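Projects > Sikberg Stores > Progress Reports

23 Jan 2026
Prepared by Ritva Eskola for Prakash Iyengar

Work package 4: sorting of small items, interim status

The recount of small stock is complete for the two ground-floor rooms. Valtteri Tikkanen entered 300 items in the register, each with a shelf code and a condition grade. Items without a code are held in open bins until the weekly sort. The average time from bin to shelf is now 15 minutes per bin, against a July target of 20.

Two issues remain open. The label stock from Mustonen does not hold on curved surfaces, and a replacement has been requested. The register has no category for mixed office and hand tools — Ngân Cao has drafted one, and it needs your approval before the next import.

Spending is within the approved budget. No change to the schedule is requested.

Bin condition and contents are the remaining item under this work package. Four bins are due for relining, and the order is with Hivska. The large gray bin has a broad worn patch on the lower part of its sloped panel, with scratches higher up, and its floor is smudged and scuffed. Its contents fall under the draft category: a yellow and black tape measure and a clear tape dispenser can be coded on approval, while the small metal ring will go to loose hardware. Tapio Manninen will issue the codes.

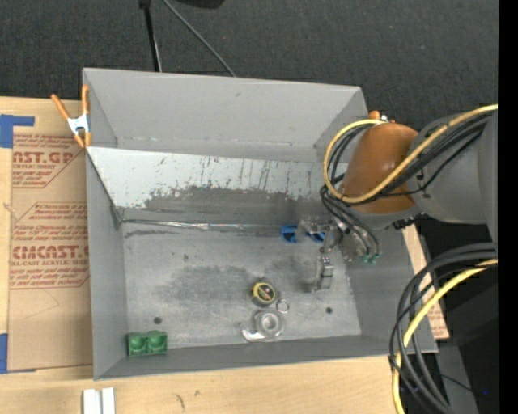
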